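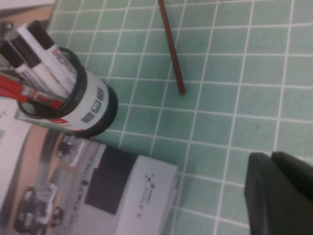 Page last updated: 05/01/2019

About Bakenwood

Bakenwood is a small drop-in workroom for people who love desks, pens, paper and a place for everything. We run classes in sorting, labeling, sketching and general desk rescue, and we have a great time doing it!

We opened one September with a single room, a borrowed kettle and far more markers than any of us could explain. Today we have 32 seats, a reading corner and a long shelf of supplies that anyone can use while they're in the building. Grab what you need, put it back when you're done, and please cap the markers (we will love you forever).

Our favorite spot is still the tiled worktop, with its pale green squares and bright white grout. It wipes down fast, it's cheerful on a gray morning, and beginners like having a grid to line things up against. The white pen holder with the black rim lives there too, with white markers and red pens packed in together. Red is for corrections, black is for labels, and everybody has their own opinion about pencils.

What we do

Desk Rescue is our best-known class. You bring a drawer or a box of whatever has piled up at home, tip it out and start sorting. Most people take 15 minutes just to test their pens, and that part gets noisy!

Plestari is the drawing hour. No experience needed, all ages, paper provided. We start with things from the supply shelf, so you may well end up drawing a pencil with a pencil.

Kekardale is our swap shelf. Leave the notebooks, folders and storage boxes you don't use and take home something you will. Product boxes are welcome as well, and the sturdy ones make very good drawer dividers once they're cut down.

Come and see us

We're in Room 114, up the stairs and to the left. Kids are welcome with a grown-up. Classes fill up quickly after the summer, so put your name on the sheet by the door if there's one you've got your eye on.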